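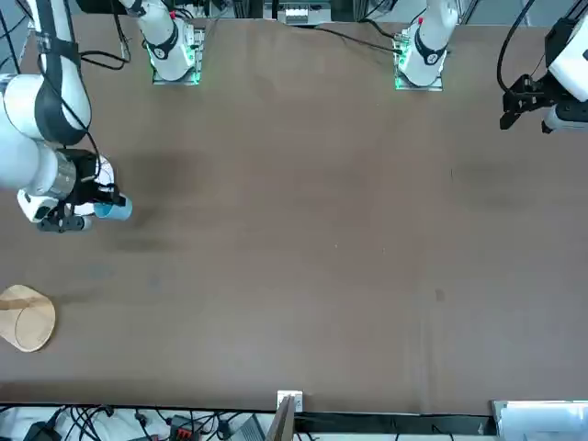 Two-arm bench, Castcombe shared workshop. Right arm holding the blue cup on its side, left arm empty, both base rings green.

Print | E-mail this page

Two-arm bench: inspection before general use
Castcombe Workshop, back bay
Inspected Sunday, March 13, 2022
Marks used: OK / FIX / NO / NOT SHOWN

The build team asked for the bench to be opened to all members. Their notes call it "safe to stand next to." I went through the list with that claim in mind and marked NOT SHOWN wherever I was told something and had no way to see it for myself. There are several of those.

SECTION A. MOUNTING AND POWER

A1. Base plates bolted to table, no movement by hand. OK
Pushed and pulled on both columns with power off. Solid. The bolts have no paint marks on them, so next time there will be no telling if one has backed out. Add paint marks.

A2. Table anchored or heavy enough to stay put. FIX
Two arms swinging the same way will walk a table across a smooth floor. I was told it "hasn't moved yet." Tape the floor at the legs and we will find out.

A3. Status light matches state of arm. NOT SHOWN
The green ring at the foot of each column is supposed to mean ready. Ready for what? The Bultenska build sheet says green covers both "powered" and "holding position." Those are two very different things to a person reaching across the table. Until the rings are set up to tell them apart, treat green as live.

A4. Emergency stop within reach of the operator. FIX
The stop button works on both arms. It is on a lead 1000 mm long, and from the left end of the bench I could not reach it without leaning over the work area. A longer lead or a second button, please. A second button would be better.

A5. Restart after emergency stop needs a deliberate action. OK
Tried it 5 times, including once with a program loaded. The arms stayed put until reset at the laptop. I expected trouble with this one and did not get any.

A6. Supply on its own switched outlet. OK
Labeled at the wall. The label is masking tape and it will fall off by August.

SECTION B. CABLES AND REACH

B1. Cables along the arms have slack through full travel, with no pinch points. FIX
There is a loop of black cable beside the joint above the right gripper. It clears the joint in the poses I was shown. The poses I was shown were all easy ones. The wrist will turn through 360 degrees if the software lets it, and no cable likes that. Set a limit in the software, and write the limit on the bench.

B2. Cables behind the bases held down. FIX
They lie across the far edge of the table and drape off the back. Clips cost next to nothing.

B3. Floor and front edge clear. NO
Cables in a tangle, boxes, a board leaning at the front edge of the bench. The operator is supposed to stand there. I don't care how temporary it is, I have been hearing "temporary" about this bay for a long time. Clear it before anyone else is let in.

B4. Reach of each arm marked on the table. NO
The team gives a working radius of 515 mm. There is no line on the table. A number in a notebook doesn't keep anyone's elbow out of the way. Mark both arcs, and shade the part where they overlap.

B5. Arms prevented from hitting each other. NOT SHOWN
"The software handles it." Maybe it does. I asked to see the two arms sent to the same spot at slow speed and was told the test had not been written. Write it, run it, then call me.
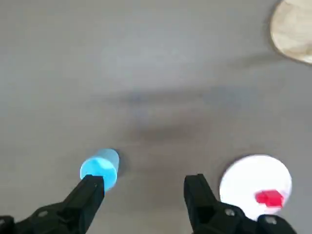 SECTION C: GRIPPERS AND TABLE ITEMS

C1. Fingers tight, fasteners present. OK
Checked the round bolt heads on the finger housings with a driver, power off. None turned. The Warkunen fingers are a squarer shape at the tip than I would choose, and I would still like the edges broken with a file.

C2. Open fingers clear whatever is on the table. FIX
With the gripper down and spread, one fingertip was up against the blue cup and the other was over the edge of the white disc. Fine for a cup. Less fine for a hand, and it tells me the approach height is set by eye. Raise it and bring the fingers down at the last moment.

C3. Grip force limited. NOT SHOWN
The Benítez controller has a force setting. It was at whatever it came with. I was offered the unbroken cup as proof that the force is low. One cup that survived is not a measurement. Borrow the spring scale from the metal shop and write down a reading for each gripper.

C4. Items held when power is cut. FIX
Decide which you want, hold or release, and post it. At the moment the answer depends on whom you ask.

C5. Test items light, blunt and unbreakable. OK
Cup, discs, small red block. No glass, no blades. Keep it that way. The request to try "real kitchen stuff" is refused for now.

C6. Wrist cameras secure and not relied on for safety. FIX
Secure, yes. But the operator instructions say to "check the camera view before starting." A camera looking down past the fingers shows the table near the fingers. It won't show someone coming in from the side. Change the wording to "look at the bench."

RESULT

Not open to general members. The build team may go on using it with two people present, one of them on the stop button and doing nothing else.

B3 and B4 can be done in an evening. A3, B5 and C3 need a demonstration, with me in the room, at a speed I pick. A video will not be accepted.

Recheck when the team asks for it. Bring this sheet.

Print | E-mail this page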